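Facilities and Stores Forum
Board: Workshop Storage and Consumables
Topic: Storage of loose cylindrical cells in drawer organizers

korkeck_stores
Posted 2023-02-11

Members are asked for their views on the following matter. Our site is revising its procedure for small consumables, and loose cylindrical batteries are at present kept in three different places. The proposal is to move all of them into one plastic drawer organizer on the main bench, with new cells in one row and used cells awaiting collection in another. The site issues 500 cells in a normal year and seldom holds more than 67 at once.

I would be grateful for comments on labeling, on the number of cells per drawer, and on whether used cells should be in the same unit at all.

bench_steward
Reply 1

Our department adopted a similar arrangement last September. The unit is a yellow one with clear drawers, placed directly on the bench. The clear drawers are the main advantage, as the level of stock can be checked without opening anything. We fill one drawer at a time and do not start the next until the first is full.
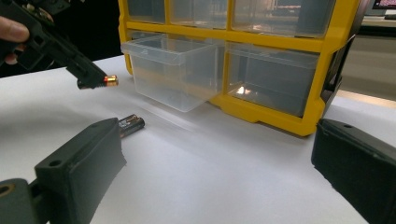 Battery held beside the second-row drawer, left side.

We set a limit of 30 cells per drawer. Above that figure the drawers become heavy at the front and are liable to tip when pulled out too far.

lindemann_safety
Reply 2

I must register an objection to the proposal as written. Loose cells should not be placed together in a drawer where the terminals can touch. This applies to used cells as much as to new ones, as a used cell may still hold a charge. Our rule at Lindemann is that new cells remain in the retail pack until issued, and that used cells have both ends taped before they are put in the collection box. The collection box is kept in a separate room.

A drawer organizer is suitable for screws and washers. I do not consider it suitable for this purpose without dividers.

bench_steward
Reply 3

The point on terminals is accepted. Our drawers are fitted with card strips so that the cells lie side by side and all face the same way. I should have stated this in my first reply. I do not agree that the organizer is unsuitable in itself – the retail packs were torn open within a day of delivery under our old system, and the cells ended up in a coffee tin.

drodolico_admin
Reply 4

We use the Skenetti inserts, which are cut to the drawer and may be reordered in packs of 50. They are satisfactory, although the narrow size is often out of stock. Labels should be placed on the frame and not on the drawer front. Drawers are removed for cleaning and are frequently returned to the wrong opening.

lindemann_safety
Reply 5

With dividers and a fixed direction for the cells, I withdraw the objection in respect of new stock. My position on used cells is unchanged. They should be taped and kept out of the unit.

korkeck_stores
Reply 6

Thank you to all who replied. The draft will be amended to provide for dividers, a limit of 30 cells per drawer and labels on the frame. Used cells will go to the existing collection point. One question remains open – does any member keep rechargeable cells in the same organizer, and if so, are they given a separate row?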